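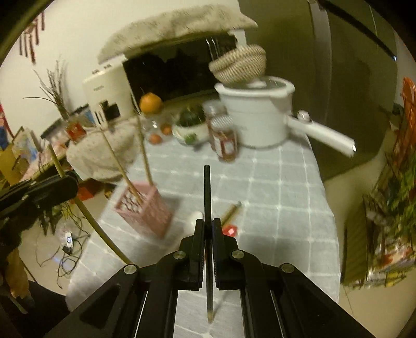 Slide 1. Hand-held gripper closed on a thin dark rod, kitchen table, patterned cloth.

Speaker notes – Budgeting for grippers: what to buy, what to borrow, what to leave out
Kulsoom Sethi, Flondilley

Leave slide 1 up while people sit down. Start on the hour.

Opening. The talk covers one purchase: hand-held grippers for recording kitchen and table tasks, and everything that has to be bought with them. Arm purchases are a separate budget line and I will take questions on them at the end only. Prices are left off the slides as the quotes are still open. If asked, give the ratio between lines and no totals.

Point to the slide. Two parallel fingers, one thin rod held upright. Thin objects decide the finger specification. A finger pair that manages a jar or an orange may still be poor on a rod or a stick, and the supplier's sheet will normally quote only the widest opening. Ask for the narrowest object held as well, and ask for it in writing.

Then the table. Pot with a long handle, woven basket balanced on top, openwork crate, glass jar, fruit. Mixed stiffness, mixed surface, two of them see-through or full of holes. Any object list in a purchase request should have this sort of spread. The Drudell request listed blocks and cups, was approved quickly, and had to be reopened in April.

Slide 2. Quantities.
The plan is for 70 hand-held units across the two sites, Palma and Stoltville. Spares are counted inside the 70. Finger pads are a consumable and go under running costs: 197 pairs in the first year. Say plainly where the number comes from – the pad log at Stoltville, which we kept by hand. It is one site's wear and may not carry over.

Slide 3. Replacement interval.
Pads are inspected every 100 hours of use and the whole unit is serviced at 1000. Finance will ask whether the second interval can be stretched. Answer: possibly, but the screws and frame plates are checked at the same visit, so a longer interval saves less than it seems to. Do not offer a figure.

Slide 4. Items people forget.
Read these slowly, they are the reason for the slide.
Charging and cable storage at each location. Wide-angle lenses and the calibration boards for them. A carrying case per unit. Storage for recordings, priced by the month. Small objects for the table, bought locally, with a petty cash limit agreed beforehand. Travel time for whoever sets up in a home kitchen, which at Palma cost more than the objects did.

Slide 5. Buy or lease.
Lease is cheaper for the first two quarters under both quotes. After that the lines cross. The crossing point depends on pad cost being included in the lease, and one of the two quotes is unclear on this. Show the chart, name the unclear quote as B, move on.
If time is short, skip to slide 6 from here.

Slide 6. Order of purchase.
First order small, one site, both finger types. Second order after the pad log has a full quarter in it. Hold back the storage contract until the second order – volumes from the first will be too low to get a decent rate. Arms are not in either order.

Slide 7. Decisions needed today.
Finger type for the first order. Which site goes first. Who signs for consumables.
Leave this slide up during questions.

Likely question: why not make the grippers in-house? We costed it. Parts are cheap, assembly hours are not, and the Flondilley workshop is booked. The sheet is in the handout, page 4.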